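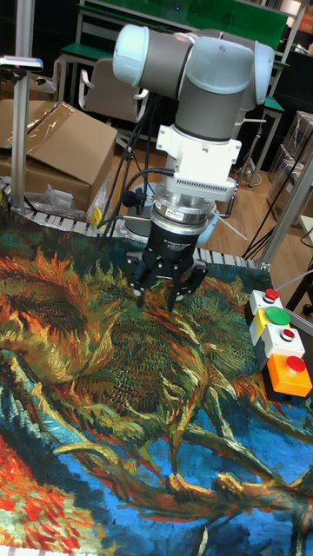

When are household linens due back after the summer loan period? All tablecloths, runners and napkins borrowed from the Sindholm Lending Room are due by the end of July.

Items may be returned to the Erkum Street desk until 4 p.m. Members are asked to wash each piece before return and to leave it unstarched. Stains should be noted on the loan slip -- there is no charge for ordinary wear. The collection now holds 300 pieces, among them 20 long cloths received from the Holanda estate, which may be reserved for weddings and parish suppers.

Requests to extend a loan should be made in writing to Jucélia Marinho, Member Services. Lost slips can be replaced at the desk.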